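Dispensador de latas Futdale: rampas, raíles y una cesta que se llevó el mérito

Durante años guardé las latas como las guarda todo el mundo: tumbadas en el último estante de la nevera, donde rodaban hasta el fondo y se quedaban a vivir. Luego alguien me habló de los dispensadores por gravedad, esos aparatos que prometen poner orden en tu vida por el procedimiento de inclinarla un poco. Pedí el Futdale blanco y, ya puestos en el gasto, una cesta de plástico de la casa Kassa para llevar las latas de un lado a otro.

El principio es viejo como la cuesta abajo. Metes la lata por arriba, tumbada, la lata baja por su carril y se para en la boca, a la espera de que tengas sed. Los carriles son blancos y brillantes, con unos raíles finos a los lados para que nada se salga del camino. Montarlo me costó 15 minutos, 19 si cuento el rato que pasé buscando una pieza que ya estaba puesta.

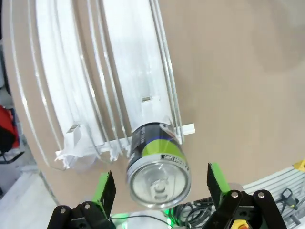

La primera semana fue de luna de miel. Abría la puerta solo para coger una lata y ver bajar la siguiente, lo cual dispara el consumo de refrescos y la factura de la luz, pero a ver quién se resiste. El sonido es discreto, un rodar breve y un golpecito. En casa lo oyen desde el salón y preguntan si les llevo una.

Los inconvenientes llegaron con las compras mezcladas. Si uno tiene la disciplina de reservar un carril para cada bebida, el Futdale es una maravilla. Si uno es como yo, acaba con cola en el mismo carril que la bebida isotónica y tiene que sacar dos latas que no quiere para llegar a la que quiere. El cacharro no puede saberlo, claro, pero uno se siente igualmente juzgado.

Tampoco le pidan imaginación con los formatos. Las latas de refresco van bien. Las altas y estrechas, depende del día, y la de piña en almíbar la probé una sola vez por pura curiosidad y tuve que convencerla con una cuchara de palo. Los botes en aerosol, por favor, en otro armario.

Y luego está la cesta, que compré de relleno y uso más que nada. Es rectangular, sin tapa, con las paredes caladas en espiga y un hueco ovalado para meter la mano. De color yo diría azul pizarra; en la tienda decían otra cosa mucho más poética.

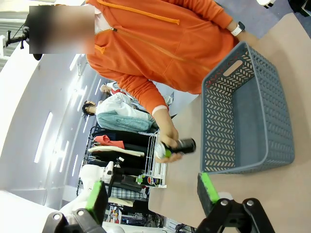 Bethel Alemneh
Redactora de Cocina y Despensa

Su gracia es que pesa poco y el fondo no tiene agujeros, así que cuando una lata suda el agua se queda dentro y no va dejando un rastro por el pasillo. La pega es la misma: hay que acordarse de vaciarla. También sirve para preparar el relevo, con las latas nuevas en la cesta y el dispensador delante, que es como más cunde la tarea de rellenar.

Sobre una mesa, fuera de la nevera, el Futdale queda mejor de lo que esperaba. Lo saqué para una merienda y los invitados se sirvieron solos, con una seriedad de oficina. Dos tonos de negro y azul en fila y ya parece que uno tiene un bar. 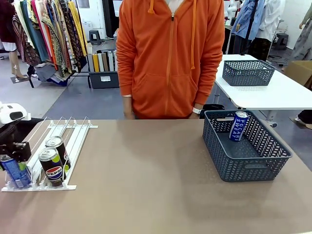
Bethel Alemneh

Limpieza: paño húmedo y paciencia entre los raíles, que es donde se instala todo lo pegajoso. No lo he metido en el lavavajillas ni pienso hacerlo. Si se les revienta una lata en el congelador, como a mí en enero, el dispensador no tiene la culpa y la cesta tampoco.

¿Lo recomiendo? A quien compra las latas de una en una, no; le sobrará rampa. A quien las trae por paquetes y está harto de perseguirlas por el estante, sí, con la condición de que respete los carriles mejor que yo. La cesta se la recomiendo a cualquiera, beba lo que beba.

Artículos relacionados
Organizadores de nevera Hesetham: mucho cajón y poca nevera
Cestas caladas o macizas, la eterna discusión
Escurreplatos Fernley tras 600 fregados
Cómo ordenar una despensa estrecha sin mudarse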